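Food Technology and Home Skills, Unit 2
Handout 4: Using and looking after a microwave oven
Riltgate Adult Learning, Tovasbridge site
Notes by Verena Lanz

Read this before the practical. Bring it with you, as there is space on the back for your timings.

Parts you need to know

Cavity. The box the food goes into. The walls reflect the microwaves back towards the food, so keep them clean. Dried splashes absorb energy and can scorch.

Vent. A patch of small holes or slots in the wall of the cavity. Steam and warm air pass through it. Never tape over it and never push a cloth into it.

Turntable. Usually a round glass plate which sits on a roller ring. It turns the food so that the hot and cold areas in the cavity even out.

Coupler. The small piece in the middle of the floor which drives the plate. If the plate is not seated on it, the plate will not turn or will knock as it goes round.

Door and latches. The oven will not run unless the door is properly shut. The hooks on the door go into slots in the front of the cabinet and work the safety switches behind them.

Controls. Simple ovens have one knob for power and one for time. Others have a keypad. We use both kinds on this course, and the Chamoun worksheet covers the keypad type.

Power and time

A watt rating on the front or back of the oven is normally the cooking power. The electrical input is higher, and you will find it on the rating plate. For the sockets exercise, assume a small oven draws 2,000 watts at most and that a kettle draws 3,000. Do not run the two from the same extension lead.

If a packet gives a time for a stronger oven than yours, yours will need longer. Add time in short steps and check in between. You can put more time on, but you can't take it off again.

Knob timers are hard to set accurately for very short times. On many models the advice is to turn the knob past the mark you want and then bring it back. Try this with a cup of water before you do it with food.

Putting food in

Use a container that is safe for the microwave. Plain glass and most glazed china are fine. Plastic is fine if it is marked for microwave use. Metal, foil trays and china with a gilt edge are not.

A shallow round bowl suits most single portions. Corners in a square dish take more energy and the food there dries out first. Open the door all the way before lifting a bowl in or out, so that your sleeve or the side of the bowl does not catch on it.
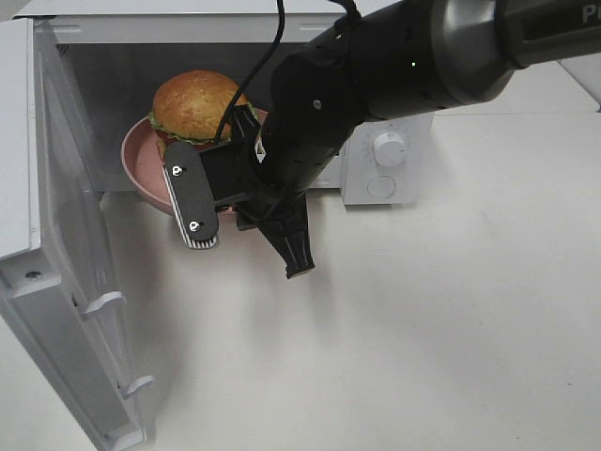
Heating filled buns and sandwiches

Bread goes tough if it is heated for too long. The filling holds more water and heats at a different rate, so a burger can have a hard bun and a cool middle at the same time.

Take out lettuce and tomato before heating and put them back afterwards. Heat the meat by itself, covered, until it is piping hot right through. Warm the bun separately for a few seconds only, wrapped in a piece of kitchen paper. Put it together and eat it straight away.

Do not reheat a burger more than once.

Standing time

Food goes on cooking after the oven stops – the heat moves inwards from the parts that warmed first. Leave it to stand for the time on the packet, then stir it if it can be stirred. Check the middle and not just the edge.

Cleaning and checking

Switch off at the wall first. Lift out the glass plate and the roller ring and wash both in warm soapy water. Let the glass cool before it goes in the bowl, as hot glass can crack in cold water.

Wipe the walls, the roof and the floor with a damp cloth. Go gently over the vent. Wipe the front of the cabinet where the door closes against it, including the edges of the latch slots, but don't poke anything into them. Leave any caution label in place and do not scrub it.

Put the ring back, then the plate, and turn the plate by hand to see that it has dropped onto the coupler. 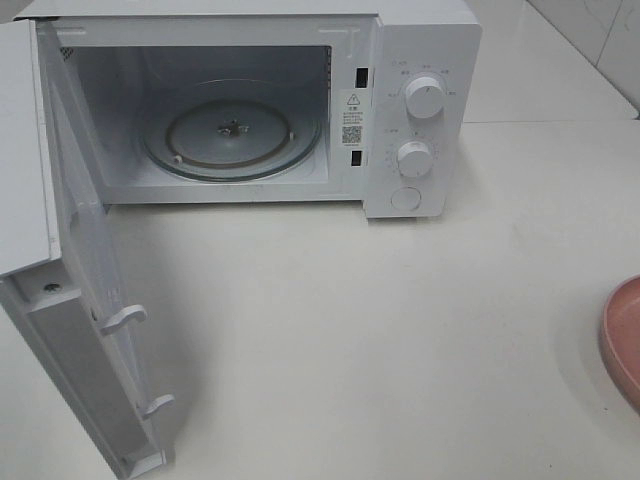 Stubborn smells

Put a few slices of lemon in a bowl of water and heat until it steams. Leave the door shut for a few minutes, then wipe round. Bicarbonate of soda on a damp cloth also works. The Dirard spray in the cupboard is for worktops only.

For next time

Find the rating plate on your microwave at home. Write down the cooking power and the input power if both are given. Note what kind of timer it has – knob or keypad – and the smallest time you can set on it.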